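Search this site Go Enter your search terms

How to check your handheld gripper demos before you train on them

Monday is sorting day for me, so I thought I'd write up the way I check a batch of demonstrations. A few people have asked since my July post, where I mentioned in passing that throwing away demos made my policy better. That one line got more messages than the rest of the post put together, so let's do it properly this time!

I'll assume you already have a handheld gripper with a wrist-view camera on it, that you've recorded some demos, and that you've got poses out of them somehow. I don't mind which tracking package you use. My own scripts live in a little pile of Python I call Clolar, and the training side is a fairly ordinary diffusion policy setup that I haven't fiddled with much. If yours is different, most of this should still carry over.

What I was trying to find out

My question was quite a small one. If you collect 50 demos of somebody picking a thing up off a table and putting it down on a target, does it matter how the thing is held halfway through? I'd always assumed not. The camera sees the object, the fingers close, the object moves, everyone's happy. But my first policy kept doing a horrible half-grab, closing on the very end of the object and then shoving it about, and when I went back through the recordings I found that I'd been doing the same thing myself, over and over, without noticing. Whoops.

So the method is really just a way of looking at your own demos with a bit of discipline. It takes me an afternoon for a batch of 50, with tea.

Step 1: Pull out the hold frames

For every demo you want one still from the part where the object is in the fingers and hasn't been let go of yet. I do this from the finger width. Plot the width over time and you'll see it drop, go flat, and then jump back up. Take the middle of the flat bit.

If your plot has two flat bits, there was a regrasp. Put those demos in a separate folder for now. Don't delete them — you may want them later, and I've regretted being hasty with the bin more than once.

Save each still with the demo number in its name and nothing else. I used to put the task, the place and my initials in there as well, and all it did was make the list impossible to sort.

Step 2: Go through the stills and score the hold

Open them in any viewer that lets you step along with the arrow keys. You're giving each one a score for the hold, and I only use three scores: good, usable, bad. I tried a ten-point scale once and my sixes on the first pass were my eights on the second, so that was a waste of an evening.

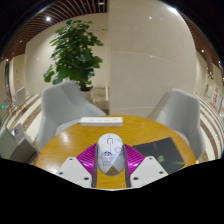

Scoring a hold comes down to where the object sits between the fingers and how much of it you can still see. I look at the contact first. With the mouse, the two narrow grey strips are pressed against it and it's being held upright, with the outline of the scroll wheel near the top and the little blue cartoon character lower down, both facing the camera. That gets a good from me. There's plenty of object in view, it's easy to tell which way up it is, and the printed figure gives the vision side something to hang on to. I'd want the object's outline to be readable against whatever is behind it too, and a white mouse with a flat white thing on the table directly behind it is the sort of case I make a note of, though I wouldn't mark it down for that.

A "usable" is one where the object is tilted but you can still tell which end is which. A "bad" is one where only a corner is held, or the fingers hide so much that you couldn't say what the object was if you hadn't been there. Be strict with yourself on that last one. You know what you picked up, the network doesn't.

Do the whole batch in one sitting if you can. My scoring drifts badly overnight.

Step 3: Note the background, but keep it short

Next to the score I write a few words on the surroundings. Shiny table, plain table, clutter, window behind, that kind of thing. Reflections on a varnished top are worth a note, as they slide about when the gripper moves and can upset the tracking. I keep a column just called "glare" with a y or an n in it.

Please don't spend an hour on this. The first time round I had a column for chairs.

Step 4: Check the pose track around the hold

Now go back to the pose data for each demo and look at the second or so either side of your still. You want a smooth line. What you don't want is a jump, where the position hops sideways and carries on as if nothing had happened.

Jumps during the hold are worse than jumps during the approach, at least in my results. I think it's down to the policy learning that the hop is part of the motion, and then the arm gives a nasty twitch with something in its fingers. I haven't proved that, mind. It's a hunch from watching a lot of twitches.

Any demo with a jump in the hold goes down one score. Good becomes usable, usable becomes bad.

Step 5: Split the batch and train twice

Make two training sets. The first is everything. The second is only the goods and usables. In my last batch that left me with 40 demos out of the 50, and I remember being a bit cross about it, as collecting them had been a long and tedious job.

Keep all the other settings the same. Same seed, same number of steps, same image size. It's very tempting to tidy up one little thing while you're in there. Don't! I did, the first time, and had to run both again.

Step 6: Test them blind

Ask somebody else to load the policies so you don't know which one is running. Américo Figueiredo did this for me and was annoyingly good at keeping a straight face. He wrote A or B on a slip of paper, turned it over, and I reset the object and marked each try as it happened.

Use the same start positions for both. I put small bits of tape on the table, eight of them, and go round in order. For each try, write down whether the object was picked up, whether it reached the target, and whether the fingers had a proper hold or only an edge of it. That third one is the bit people leave out, and it's what this whole exercise is for.

What I got

On plain pick and place, the smaller set did better. Both policies could pick things up most of the time, so if I'd only counted pick-ups I'd have shrugged and gone home. The difference was in the holds. The policy trained on everything went for the end of the object on five of its tries, and a couple of those ended with the thing being pushed along the table. The policy trained on the sorted set missed outright now and again, but when it closed on something it closed on the middle.

I should be careful here. It's one task, one table, one person collecting, and not many tries. I wouldn't put it on a poster. But I've since repeated it with a softer set of finger pads, from a sheet of material I'd bought as Plastix, and the pattern was the same, if a little weaker. My guess is that softer pads forgive a poor hold, so the bad demos do less harm.

I also tried adding the regrasp demos back in from their folder. No change that I could see, for better or worse. I'd like to come back to that with a harder object.

Things that went wrong (so they needn't for you)

My width sensor reads slightly open when the fingers are holding something thin, and for a while my script was missing the flat bit altogether on anything flat, such as a ruler or a card. If your hold frames look like they come from the wrong part of the demo, check your threshold before you check anything else.

I once scored a full batch from stills that had been squashed for a preview. Everything looked centred. It wasn't.

Clock offsets between the video and the pose data will make a mess of Step 4. Tap the gripper on the table at the start of each session and line up the bump in both. It's crude, and I've never found anything better.

And if two of you are scoring, do the first ten or so together, out loud. Américo and I disagreed about nearly every "usable" until we did that. He's much harsher than I am on tilted objects, and having looked at the results again I think he may be right.

How many demos do you need after sorting?

I get asked this a lot and I don't have a tidy answer. Forty was enough for my task. When I cut down at random to see what would happen, things held up for longer than I expected and then fell apart quite suddenly. If your sorted set comes out tiny, collect more, and try to do it on the same day as the sorting, while you've still got the bad holds fresh in your mind. My second batches are always cleaner than my first.

Next time I'll have a go at scoring the hold automatically from the stills. I've got a rough version working on the Brornico box under my desk, and it agrees with me on the goods and the bads. The usables are a muddle, but then they're a muddle for me too.

If you try any of this on your own demos, do write in and tell me what you got, especially if it came out the other way round.

Recent posts

Lining up video and pose data without losing your temper
Falcão, my second gripper build: notes so far
Why I stopped cropping the wrist camera
Tape marks, start positions and fair tests
Making finger pads that don't peel off
Reading a finger width plot

Contact | Copyright, all rights reserved | Back to top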